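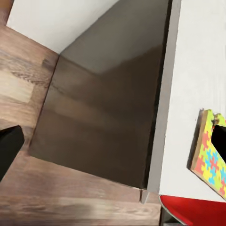
Defne Altıntaş wrote in to ask whether the three-day wait after spraying applies to pets as well as to people. It does, and the steps in this section have been reworded accordingly.

Home > Garden Safety > Weedkiller Guides

Search this guide Enter keyword Go

05/10/2024 | By Desta Lencho

Section 4: Applying Tufa concentrate with the Skondora sprayer

Read the product label in full before you begin. Where the label and this guide differ, follow the label.

1. Put on gloves, eye protection, long sleeves and closed footwear.
2. Check the forecast. Do not spray in wind, or if rain is expected within nine hours.
3. Half fill the tank with clean water, add the measured dose, then top up to the line.
4. Close the lid and pump until the gauge reads 3.
5. Hold the nozzle low and spray the leaves of the weeds only.
6. Release the pressure before opening the tank.
7. Rinse the tank, hose and nozzle three times. Spray the rinsings over the treated area - never pour them into a drain, ditch or pond.

CAUTION: Do not mix with bleach or any other garden chemical.

CAUTION: Keep children and pets off treated ground for three days.

Note: Households in the Romstead and Drurneck areas must check local restrictions before use. The rules for paths beside water were changed in February.

Note: Store the concentrate in its original container, locked away from food and animal feed. If it is swallowed, seek medical advice at once and take the label with you.

For disposal of unused product, see Section 5.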